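Labware sorting sessions at Emholm: participants wanted

Posted Nov 15, 2023

Emholm is looking for 34 adults to take part in bench sessions at our Heywood site in December. The work is sorting and putting away plastic labware: funnels, beakers, flasks, lids and small containers. You do not need a science background. If you can tell a funnel from a flask, you can do this.

What you will do

Each session lasts three hours with a 20 minute break. You will sit or stand at a table, pick up pieces, match lids to containers, and put things into the white baskets and racks. Some rounds are done at your own pace and some follow a printed order. Between rounds you put the pieces back out for the next person. Everything is clean and has never held chemicals.

Lab coats are provided in four sizes. Wear closed shoes and tie back long hair.

Who can apply

You must be 18 or over, able to use both hands comfortably, and able to read instructions in English. Glasses are fine. People who took part in the Asmont sessions may apply again. Please tell us about any latex allergy, as one box of gloves on site is latex.

Pay

$595 for the full set of sessions, paid by bank transfer within two weeks of your last one. If you drop out early you are paid for the sessions you finished. Parking is free behind the building. We do not cover travel.
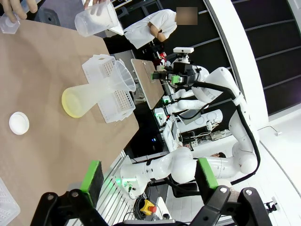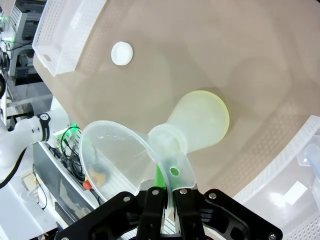 How to apply

Email Jayanthi Ramasamy with your name, a phone number and the mornings or afternoons you can do in December. Put "labware sessions" in the subject line. Iestyn Landeg handles the schedule and will call to confirm your times. We do not need a resume.

Places are filled in the order we hear from people. If we are full, we will ask whether you want to go on the list for the next round. Questions about access to the building should go to Roya Shojaei at the Heywood front desk.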